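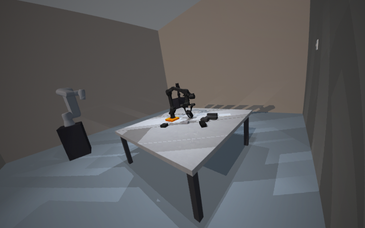 Requesting a simulated demonstration at a school or library open day

Posted in: Visits and Open Days
Status: Answered

We are a branch library in Mottram and intend to hold an open day on robots and automation in April. The Pralldale visits page states that a demonstration may be given "in simulation" where the venue is unsuitable for a live machine. Our hall is on the first floor, has no goods lift and seats 60.

We should be grateful for advice on the following points. Is the simulated session the same one shown to visitors at the Skorkthorpe site, with the black arm on the table and the blocks? May members of the public operate the arm themselves, or is it shown to them by a presenter? We would also like to know what the venue is expected to supply. The booking form does not mention a screen.

Mottram Branch Library

Pralldale Visits Desk
Fri 27 February

Thank you for your enquiry. The simulated session follows the same programme as the one given at Skorkthorpe. The task concerns the black arm on the orange base plate and the dark blocks on the tabletop. The grey arm on the pedestal at the side belongs to a separate session for older pupils and is not operated during a general open day.

Members of the public may operate the arm under the guidance of a presenter. Each turn lasts 3 minutes. Children under 11 must be accompanied by an adult at the controls.

The venue is asked to provide:
a projector or large screen which can be seen from the back row
two tables and four chairs
a mains socket within reach of the presenter's table
a person to manage the queue

Pralldale supplies the computer, the hand controls and the printed sheets. An internet connection is not required. Please note that the hall should be dimmed if possible. The blocks and the arm are dark, and visitors at the back may find it difficult to tell them apart on a weak projector.

Bookings for April should be made on form 339, which is available from the visits page. Please state on the form that access is by stairs only.

Ustville Community Centre

We held one of these sessions last year and would add a few remarks from the venue's side. Turns were popular and the queue became long by the middle of the afternoon. We issued numbered tickets after the first hour and would do so from the start another time. Around 60 people attended, although not all wished to take a turn.

It is advisable to ask the presenter to pick up a block once, slowly, before the first visitor begins. Several of our visitors had not understood which part of the arm they were moving. The printed sheets were clear but the type was small.

Our projector was an old one and proved adequate once the blinds were closed.

Skorkthorpe Parents' Group

We only saw the live version so cannot comment on the screen one. Parking at Skorkthorpe is limited, if that is of any help to others reading.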